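Friday, June 15, 2018

Right, kettle's on and I've got the evening to myself, so let me tell you about the chopsticks, as promised to the three of you who asked after my grumble on Tuesday night. It's a long one, get comfy.

For anyone new: I live in a small flat in Flernau with a small kitchen and one good table, and over the years I have gathered far more chopsticks and spoons than any sensible household needs. They come from everywhere. Gifts, market stalls, one very expensive mistake.

So this week I decided every last one was coming out of its holder and going on the table, on the star cloth, a batch at a time, until I knew what I owned.
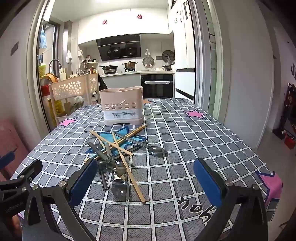
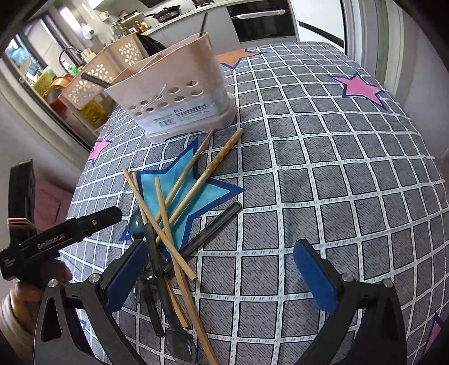 I'd been putting this off since December, when Sunita Mishra came for dinner and I handed her one long chopstick and one short one, and she ate the entire meal with them and never said a word until she was putting her coat on. I could have died.

My first rule was simple. Anything without a partner goes in a bowl by the sink and gets a week's grace. If its other half hasn't turned up by next weekend, it becomes a garden stake for the basil (which is flopping all over the place and could use the help).

Finding partners is harder than it sounds! Bamboo changes colour as you use it, so two sticks that came out of the same packet can look like distant cousins a few years on. I ended up matching by length first, tapping the ends on the table to get them level, and then by the shape of the tip.

The metal ones are a different story. They stay the same colour, they stay the same length, and you'd think I'd love them for it, but they are so slippery with noodles that I only bring them out for grilled things. Yuto Tsuchiya tells me this is a matter of practice. Yuto has been telling me this for years.

A little word on washing, as somebody always asks. Wooden and bamboo ones get a quick wash by hand in warm soapy water, a rinse, and then they lie flat on a tea towel overnight. I used to stand them straight up in the holder while they were still damp and the bottoms went grey and furry. Not my favourite discovery.

If yours have gone a bit dull and thirsty, a tiny dab of food-grade mineral oil on a cloth does wonders. Wipe it on, leave it for the evening, wipe it off. Please don't use olive oil, I did that once and the whole drawer smelled like an old chip shop by the end of the month.

Chopsticks that have split or gone rough at the tip I let go without any ceremony. I kept one splintery pair for ages for sentimental reasons and got a sliver in my lip for my trouble.

Then spoons. I had decided the spoons would be quick and the spoons were not quick. I have soup spoons, dessert spoons, little plastic ones from when my niece was small, and a good many I've no memory of bringing home at all. If any of you have lost a spoon at my place, please come forward, there'll be no questions.

The holders got a proper scrub too. If you've got the sort with holes in it, an old toothbrush and bicarb is what you want, and do poke right down into the bottom corners where the crumbs and the drips collect. I let mine soak while I had lunch and it made the job much easier.

Mamta Bajpai has a system where the everyday things live in the holder and the guest things live in a drawer, rolled up in a cloth. I've always thought it a bit fussy, but I tried it on Wednesday and I'm sorry to report that I adore it. I can pull out a spoon now without four other things coming along for the ride – such a small pleasure, but I've opened that drawer just to look at it more than once.

I did price up some nice new drawer dividers from Luvgate while I was feeling virtuous. $50 for the small set! I closed the tab and cut down a shoebox, and it fits beautifully apart from one corner that I've folded over and am choosing to ignore.

A few of you have asked about the tablecloth. I love it dearly, stars and all, and it wipes down nicely if you catch the soy sauce early. I can't tell you where to find another one, I'm afraid, as it was a present.

Zixuan Duan has already messaged to say she wants first pick of the spare pairs, so if you'd like some as well, speak up soon. They're clean, they're matched, and I'll tie each pair with kitchen string so they don't wander off again. You can collect from me any evening after six.

Next up is the cupboard with the plastic containers and the lids that fit none of them. I opened it this afternoon, something fell on my foot, and I shut it again. Maybe on the weekend, if it rains.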